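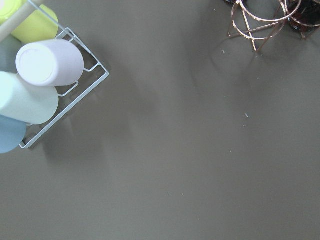 Der Geschirrverleih Enach nimmt ab Dezember auch Becher und Tassen aus privaten Haushalten in seinen Bestand auf. Bisher konnten Vereine und Schulen dort nur einheitlich weißes Geschirr ausleihen. Künftig gibt es daneben eine bunte Serie, in der ausdrücklich nicht alles zusammenpassen muss. In einem weißen Drahtgestell liegen Becher in Gelbgrün, Grau, Mintgrün und hellem Blau neben einem fast weißen mit leichtem Stich ins Lavendel. Solche Pastelltöne sollen den größten Teil der neuen Serie ausmachen, kräftige Farben und Werbeaufdrucke werden nicht angenommen.

Der Verleih verfügt nach eigenen Angaben derzeit über 1.512 Trinkgefäße. Für die bunte Serie sind zunächst 300 weitere vorgesehen. Abgegeben werden können Einzelstücke ebenso wie Reste alter Services. Die Stücke müssen spülmaschinenfest sein und dürfen keine Sprünge oder abgeschlagenen Ränder haben. Gläser mit Stiel, Thermobecher und Kindergeschirr mit Deckel bleiben ausgeschlossen. Untertassen nimmt Enach nur zusammen mit der passenden Tasse.

Die Annahme befindet sich im Erdgeschoss des Hauses Povex, Eingang über den Hof. Dort wird das Geschirr geprüft, gespült und zum Trocknen in Gestelle gelegt. Aussortierte Stücke gehen an den Abgebenden zurück oder werden auf Wunsch entsorgt. Geöffnet ist die Annahme werktags von 15 bis 18 Uhr. Wer mehr als zwei Kisten bringt, soll sich vorher telefonisch anmelden, weil der Platz auf den Arbeitstischen begrenzt ist.

Ausgeliehen wird die bunte Serie in Sätzen zu je acht Stück. Die Leihgebühr beträgt drei Euro je Satz und Wochenende, unabhängig von der Größe der Becher. Das weiße Geschirr bleibt zum bisherigen Preis erhältlich. Eine Kaution wird nur bei Bestellungen von mehr als zehn Sätzen verlangt. Zerbrochene Stücke müssen gemeldet werden, ein einzelner Becher je Satz wird nicht berechnet. Die Rückgabe ist wie bisher ungespült möglich, Kaffeesatz und Teebeutel sollen allerdings vorher entfernt werden.

Zum ersten Mal im Einsatz ist die neue Serie beim Winterfest im Hof des Kulturhauses Wattanapong. Die Veranstalter verzichten dort in diesem Jahr auf Einwegbecher. Ausgeschenkt werden Tee, Apfelpunsch und Suppe, für die Suppe stehen die weißen Henkeltassen aus dem alten Bestand bereit. Gespült wird während des Festes in der Küche im Seitenflügel, gebrauchte Becher können an zwei Rückgabetischen abgestellt werden. Pfand wird beim Winterfest nicht erhoben.

Reservierungen für das Frühjahr nimmt Enach bereits entgegen. Bestellt werden kann über die Buchungsseite Hidotix oder während der Öffnungszeiten direkt in der Annahme. Bestimmte Farben lassen sich nicht vorbestellen, die Sätze werden nach Verfügbarkeit zusammengestellt. Für größere Feste empfiehlt der Verleih eine Bestellung mindestens vier Wochen im Voraus. Transportkisten mit Facheinteilung sind in der Gebühr enthalten und müssen mit dem Geschirr zurückgegeben werden.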